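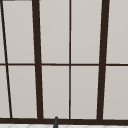
Window panes, dark brown bars. A render.

Ok so quick one, I have to be out the door by 7 and I've been putting this off since October.

Watched Kistport again last night. The one with the harbor and the runaway elevator. I love it, I've seen it more than is healthy, and the elevator scene drives me up the wall every time. Cable snaps, car drops, and our hero waits until the very last second and jumps. Lands on his feet. Dusts off jacket. Walks out into the lobby.

No.

I did the math on the back of a gas bill so bear with me. Say the car falls 40 meters. No brakes, no air in the way, just falling. You're going 28 meters a second at the bottom, call it 63 mph. A really good jump gets you maybe 3 meters a second. So you take the 3 off the 28 and congrats, you now hit the floor at 25. Thats still highway speed. And the timing! You'd have to know when the bottom is coming, in a closed box, while you're floating. Because you would be floating. The floor isn't pushing on you anymore so good luck getting a decent crouch going.

(Yes, real elevators have safety brakes that grab the rails. Several cables too. The movie has one cable and it's about as thick as my thumb.)

Jenő Csizmadia, who I used to share a desk with and who still sends me emails with no subject line, says I should be madder about the sound. He has a point. The big explosion out past the breakwater, they tell us on screen it's 2 miles away, the guy even reads it off the chart. Flash and boom at the same time. Sound needs a bit under five seconds to do a mile, so that's nine and change before you hear a thing. Nine seconds of quiet fire! That would be so much scarier. Somebody please make that movie.

Then there's Skusisis, the space one, which I watched because of the last post and all the comments telling me to. Mixed. The spinning ship is pretty good, they worked it out or somebody did. But then they turn the engines off and the ship slows down. Slows down from what?? You turn the engine off in space and you keep going. I said this out loud and got shushed in my own living room.

Also the captain throws a wrench and gets away with not moving at all. Small thing. It bugged me for the rest of the movie, all 132 minutes of it.

Stuff I did like:

The rope swing in Ulevo. He's heaviest on the rope at the bottom of the swing and that's exactly where it breaks. Perfect. Whoever did that, thank you.

The pool game in Cortés, where the two balls go off at close to a right angle after the hit. They do that in real life too, equal balls, one sitting still, not much spin. Nice when you spot it.

I had a list of 26 of these at one point, in a notebook, and I cant find the notebook. If you have a favorite bad one send it to me. No bullets knocking people backwards through windows please, I've had that one from everybody and I'm going to do it properly next time, with the momentum and all of it.

Ok shoes, keys, gone. Will fix typos later - probably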